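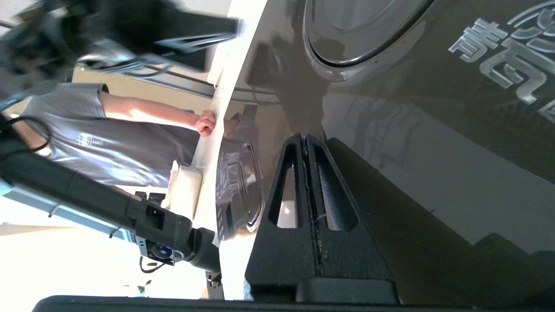

CHAPTER 4

Asking for Examples

The previous chapter ended with a policy network that could, given enough demonstrations, learn to do more or less anything. The words "given enough demonstrations" took up very little space on the page. They will take up all of this chapter and, if you go on to work in the field, a fair share of your adult life.

Most books on robot learning treat the data as weather. It arrives, it is described in a table, and the author moves on to the loss function with visible relief. We are going to stay in the kitchen for a while. By the end of the chapter you should be able to write a collection plan, run a session from it, and decide which of the resulting episodes deserve to be learned from. You will also have opinions about chopped vegetables.

4.1 What a demonstration contains

A demonstration, or episode, is a recording of a person getting a robot to do something, stored so that a learning system can later try to do it alone. In the setups used in this book, the operator moves the arms, and the computer writes down joint positions, gripper commands and the images from every camera, all stamped with the time. That is the entire recipe. The trouble comes from the word "something."

Suppose the task is called "add vegetables to the rice cooker." A new operator reads this, puts the vegetables in the rice cooker, and considers the matter closed. Another operator reads the same line and first opens the lid. A third closes it afterward and presses start, out of good manners. All of them have done what was asked. A model trained on the three together will learn to hesitate in front of the lid, which is what you would do too if your teachers disagreed and would not discuss it.

The lesson usually drawn from this is that instructions should be precise. True enough, but precision has to be spent somewhere in particular. Spend it on the starting state, the ending state, and which arm does what. Leave the path in between alone. Operators who are told exactly how to move will move that way for a morning and then go back to whatever is comfortable, and your careful instruction sheet will describe a robot that existed until lunch.

For each task in the collection plan, then, write down:

Where every movable object may be when recording begins.
What has to be true when recording ends.
Which hand holds, and which hand acts.
What counts as a reason to stop and throw the episode away.

The last line is the one people leave blank. They leave it blank because a failed episode is embarrassing to define in advance, a bit like choosing the table you would prefer to spill on.

4.2 The view from the wrist

A camera on a high mount sees what you would see, and everybody likes it. It produces pictures that can be shown to visitors. A camera at the wrist sees mostly the robot's own fingers and whatever they are pointed at, usually sideways, and visitors ask whether it is broken.

Keep the wrist camera. When a finger is about to close on the rim of a bowl, the overhead view often has an arm in the way, and the moment that matters most is the one it misses. The wrist view has the opposite talent. It knows nothing about the room and a great deal about the next small movement. It also spends long stretches looking at walls, cupboard edges and the undersides of things, and the learner has to cope with that, in the way that you cope with the view from a bus.
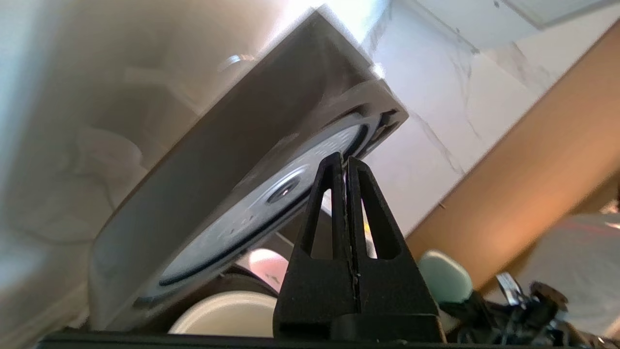

Neusa Frota wrote in the margin of an early draft that this section was too kind to wrist cameras, and that anyone who had sat through a day of labeling from them would have put in a warning. She wanted it stated plainly that a wrist recording should never be judged by itself, that the annotator must have the wider view open next to it, and that tilted images make tired people guess. She added that the guesses are confident ones.

We accept the correction. The Lulldale set, which students of this book will use in the lab, was first annotated from wrist views alone to save money. When Frota's group went back over 100 of its episodes with both views side by side, the annotators reversed themselves often enough that the savings were spent again by the end of March. The policy trained on the first round of labels had developed a habit of letting go early. It had been told, episode after episode, that the bowl was already over the pot.

So the rule for the lab is that the wrist view is for the learner, and people doing the judging get the wide view as well. If you have only enough disk space for one of them, buy a disk.

There is a related matter of shiny things. Kitchens are full of them, and a polished lid will hand the camera a faint second copy of the window, the lamp and the operator's shirt. The temptation is to cover everything in matte tape before recording. Teams do this, get lovely data, peel the tape off, and discover that they have trained a robot to work in a world of tape. Record the reflections. Move the lamp now and then, so that no single bright patch gets mistaken for part of the appliance.

4.3 Knowing when it is over 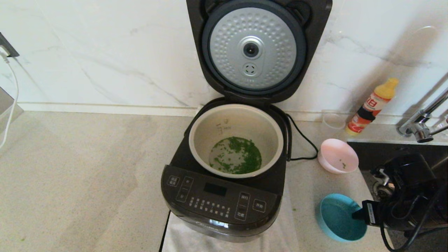

Ending an episode is harder than starting one, and it is where most labeling arguments begin. The operator feels finished when the arms are free and coffee seems possible. The model needs something sturdier, a condition that can be checked against the recording by a person who wasn't present and doesn't drink coffee. Consider the vegetable task again, and say the plan reads "all vegetables in the pot." There are greens in the bottom of the pot, which is encouraging. There are also green bits stuck to the inside of the pink bowl, and a couple of flecks on the counter between the cooker and the blue bowl. By the letter of the plan this is a failure. By the standards of any human cook it is dinner. Both annotators will be right, they will write down different things, and the disagreement will be filed under noise, as if it had blown in through a window.

The remedy is dull and it works. State the tolerance. "Most of the greens in the pot, bits stuck to the bowl allowed, bits on the counter allowed if small" is an ugly sentence, and two people reading it will usually give the same answer. The Juntunen guidelines, a document of great length and very little charm, go further and ask for a photograph of the worst outcome that still counts as a success. We have stolen this idea for the lab sheets. Choosing the photograph takes an afternoon of bickering, and the bickering is the useful part. It would otherwise have happened one label at a time, in silence.

Be careful, though, with tolerance that grows. Here is an entry from the session log of the Kullham kitchen project, reproduced with the team's permission and at some cost to its dignity:

2019-12-29. Greens allowed on counter. Greens allowed in sink if pot also contains greens. Lid may be open or shut. Discussed whether pot needs to contain greens. Adjourned.

No one on that team was careless. They had a target of 40 good episodes before the year ran out, and the definition of "good" was the only part of the system that could be adjusted without tools. If a collection plan has a quota and the same people control the standard, the standard will drift toward the quota. Freeze the end condition before the first episode of a session. Change it between sessions if you must, write down that you changed it, and relabel what came before.

4.4 Spills, and what they are worth 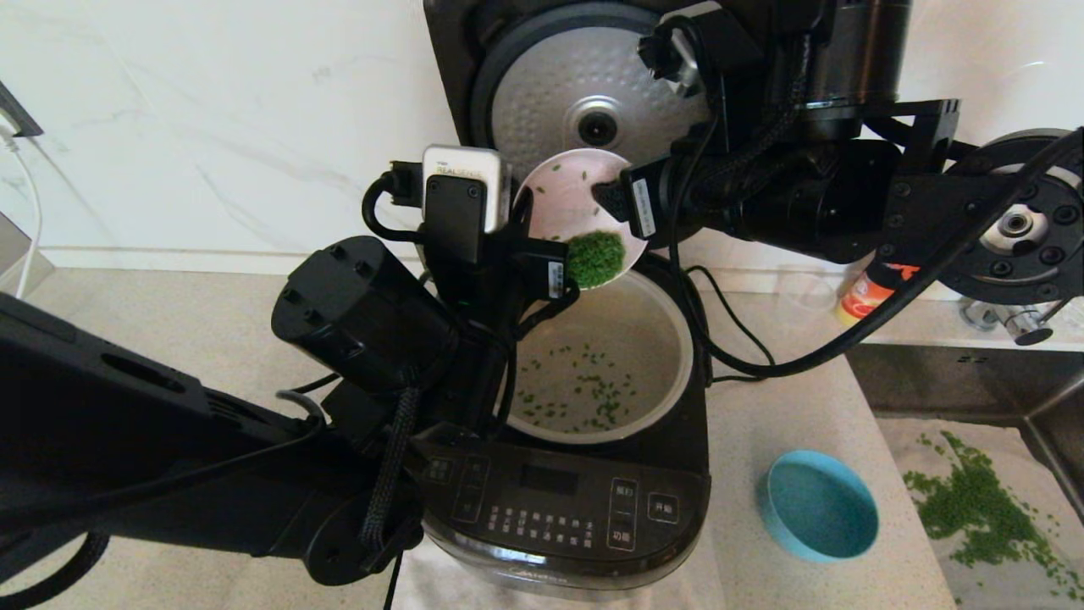
Figure 4.4. Chopped greens on a plate tilted over the open pot, with a spilled pile in the sink to the right.

Beginners delete episodes with a mess in them. The instinct is tidy and expensive. A learner that has only ever seen a clean counter has no idea what to do with a dirty one, and its own first attempts are going to supply dirty ones in quantity. If every demonstration starts from a perfect layout, the robot's first small error carries it off the edge of its education.

There is a difference between keeping the mess and imitating it. An episode in which the operator tips a plate too fast and misses the pot should be kept, marked as failed, and left out of plain imitation training. An episode that begins with greens already scattered where they shouldn't be, and goes on to get a decent plateful into the pot anyway, should be kept and learned from with gratitude. The first kind is handy for training a success detector, which we come to in Chapter 7. The second kind is how a policy learns to carry on.

The Plilside plan, which we follow in the lab with small changes, sorts the starting states ahead of time. Some sessions begin clean. Others begin with whatever the last episode left behind, and the operator is forbidden to wipe. Operators hate this. Roughly one page of the Plilside handbook is devoted to persuading them, in a tone that suggests earlier versions had simply told them.

A few practical points before your first session. Read the task sheet aloud to your partner and have your partner say it back. Agree on who calls the stop, and let that person be someone who isn't driving the arms. Keep notes on anything that changed on the counter between episodes, including things that seem too small to matter, and write them as you go. The form for this is at the back of the lab manual, and the box marked "other" has been made larger in this edition.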